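Who Gets Remembered at Bellcombe?
Final project report, Justice After Conflict seminar
2/22/20

Okay, so when I picked this topic I thought I was going to write about a courtroom. I had a whole outline with a trial in the middle of it and the verdict at the end. What I ended up with is a report about a plaque, a piece of land and an argument over a single word, and I liked it a lot more than the outline!

Some background first. Bellcombe was a labor camp attached to a quarry. Men who had been arrested under the old emergency laws were sent there to break stone, and most of them had never been in front of a judge. The camp ran for years under a company called Hevmont, which paid the government for the workers and paid the workers nothing. When the emergency laws were finally thrown out, the new government opened an inquiry, and the Wolley Report is what came out of it. It's long and pretty dry, and I read all of it (the appendix twice, because that's where the testimony is).

The Wolley Report said the camp had been illegal from the first day. It recommended payments to the former prisoners, a public apology and a memorial on the site. The payments went through, mostly. The apology was read out by a minister in July, on a weekday morning, to a half-full room. The memorial is the part that's still stuck, and that's what my project is about.

My question was this: should the names of the guards who died at Bellcombe be on the same wall as the names of the prisoners?

I know how that sounds. My first reaction was a flat no, and I wrote a full draft arguing no. Then I got to the testimony about the rockfall. A section of the quarry face came down during a shift and killed prisoners and three guards together. One of those guards, Lambert, was a draftee. He was nineteen, he'd asked for a transfer and been refused, and two former prisoners told the inquiry that he used to carry letters out for them. Their families want his name on the wall. His own family, as far as I could find, has never said anything in public.

On the other side there's a former prisoner's daughter whose statement I keep going back to. Her father got out alive and never worked again because of his lungs. She told the inquiry she had no quarrel with Lambert's mother, but that she wasn't going to bring flowers to a wall where she had to search for her father's friends among the men who locked them in. I don't have an answer to that. I tried to write one for the second draft and everything I came up with sounded like a person who has never lost anybody.

For the method part: I read the report, I read the letters to the editor from the year the memorial was proposed, and I ran a small survey. I gave 40 students a one-page summary of the case and asked them to pick one of three options: prisoners only, everyone who died in the rockfall, or two separate walls. Then I left space for comments. I also talked for almost an hour with Carol Parsons, who teaches the seminar on transitional justice and let me borrow half her bookshelf.

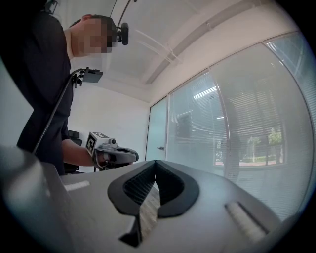
Looking down, in a black short-sleeved shirt.

The survey was messier than I expected. 55 percent went for prisoners only. The rest split pretty unevenly, with two separate walls well ahead of everyone together. But the comments didn't line up with the votes at all. People who voted for prisoners only wrote things like "but put Lambert somewhere" or "maybe a bench for him." People who voted for the shared wall wrote that the company's managers should be listed too, as the ones responsible. One student crossed out all the options and wrote "ask the families," and I think that was the best response I got.

I should say what's wrong with the survey. My summary mentioned Lambert by name and didn't name a single prisoner. I didn't notice until the sheets were already handed in - Ms. Parsons noticed in about four seconds. So of course people had feelings about Lambert! He was the only person in the story. If I did it over I would name at least one prisoner, or leave all the names out, and I'd give half the group one version and half the other to see what changed.

That mistake ended up teaching me something about the newspapers too. When I went back to the letters to the editor, I saw the same thing going on. The writers who wanted a shared wall told stories about one decent guard. The writers who were against it talked about "the victims" as a group. A single person with a mother and a bag of letters is just easier to care about than a list, and whoever gets to tell the story with a person in it has a head start. The prisoners had names and mothers also. They're in the appendix, where hardly anyone looks.

Then there's the word. The proposed plaque said "in memory of all who suffered at Bellcombe." The former prisoners' group objected to "all" and offered "those imprisoned." The district council offered "those who labored and died." The group said no to that as well - the men who survived suffered too, and "labored" makes it sound like a job. This went around for five meetings, and I read the minutes of every one. By the last one people were being very polite in a way that made me want to leave the room, and I was only reading.

What I think now is that benefiting from something and being responsible for it aren't the same, but they aren't strangers either. Lambert was made to be there. Hevmont chose to be there and made money. The town bought the stone (the library steps are Bellcombe stone, and so is the front of the old bank), and most people in town say they had no idea. I believe some of them. The inquiry only looked at the camp and the company, so the town never had to answer anything, and I wonder if that's part of why the wall is such a fight. A shared wall lets everybody stand on the sad side of it.

So my recommendation, for whatever a student recommendation is worth, is two memorials. The first should be the wall, with the prisoners' names, survivors included if they want to be. The second should be at the rockfall itself, a smaller marker with every name from that day, Lambert's too, and a plain sentence about who was a prisoner and who was a guard. I would also put a sign by the library steps saying where the stone came from. Ms. Parsons asked who would pay for it, and I said Hevmont, and she wrote "good luck" in the margin.

Things I ran out of time for: the payments (I never figured out why some families were turned down), the quarry's records after the camp closed, and talking to anyone who was really there. I wrote to the former prisoners' group and got a kind letter back saying that their members are old and tired of being interviewed. I wrote again to say thank you and left it at that.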